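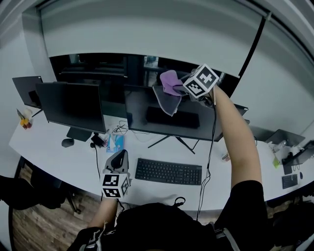

Ticona room, cleaning trial, January. The question for this month is still whether we can keep a shared desk clean without anyone having to be told off, and the answer so far is no. Orestis thinks the room is dusty on account of the ducting. I think it is dusty on account of us. Either way the tops of the monitors are where it settles, and they're the last place anyone wipes, so this round I've put them first on the list. The lavender cloth is the one for screens, up at the top edge of the big monitor where the fluff gathers, and it should stay on screens. The tangle of thin black cables between the two main monitors is on the list too, further down, where it has been on every list I've written.

Cloths first, as they've caused the most grief. Lavender for screens, grey for desk surfaces, anything with a hole in it for the floor. Thanasis bought a bundle from Plinico and they shed for the first three washes, then behaved. No fabric softener, please. It leaves a film, and the film goes straight onto the glass, and then we have a meeting about it. I washed the last lot with a scoop of ordinary powder and hung them over the pipe in the back hall, where they dried stiff as toast but worked fine.

Mix for desks is 3 mL of dish soap in 1000 mL of warm water. I've written this on the jug, on the cupboard door and now in here. Gerasimos has been using what he calls a good squirt, and the white desktop dried with streaks you could read by. Wiped it again with plain water and it came up all right. Nothing goes on the monitors except a dry cloth, or a barely damp one if somebody has sneezed.

Order that seems to work, after trying the other orders:

Blinds down to whatever height you like, then leave them alone. Every time the roller goes up or down it drops its own colour of dust on whatever you've just finished. Tops of monitors, then backs, then the stands. The splayed metal stand under the big one has a knack for collecting crumbs in the crook of its legs. Lift the keyboards, don't push them. Pushing only gives you a neat ridge of grit further along. Mice upside down, quick rub of the feet. Desk last, back to front, and let it dry before anything goes down again.

I timed a full desk at 19 minutes, without cables. With cables I stopped the clock and went for a coffee.

On cables. Vangelis wants the lot bundled and tied under the desk. I'm in favour of this in the way I'm in favour of flossing. We tied them in the Castitz room and it looked lovely until someone needed to swap a monitor, at which point it took two people and a pair of side cutters. Proposal: hook-and-loop straps only, and one label at each end of each cable. Lefteris has offered to do the labels if he can choose the font. Fine.

Things that live on the desk and shouldn't: I'm not going to name anyone. Bottles pushed to the far end are still on the desk. So are packages. If it isn't plugged in and you aren't using it today, it goes on the shelf or it goes home with you. Power adapters get a strip of masking tape with the name of whatever they power, as we now have a drawer of 413 grams of adapters that fit nothing. (I weighed them. It was a slow afternoon.)

Window: the outside is the building's problem. The inside is ours. Vinegar and water, newspaper if you can still find one. Best done in daylight, as after dark all you see in the glass is the room looking back at you, and every smear hides in it.

Floor: sweep after the desk, never before. I know this is obvious. I also know who swept first last time and then dusted, and he's the one reading this over my shoulder. Roll the chairs right out of the way and check the castors, which had enough hair wound round them to knit with.

Still to do: ask Ponberg for a price on the longer duster. More masking tape. Find the lid of the jug. Repeat the dust check on the monitor tops next week, same torch, same angle, and this time write down the result before wiping it off.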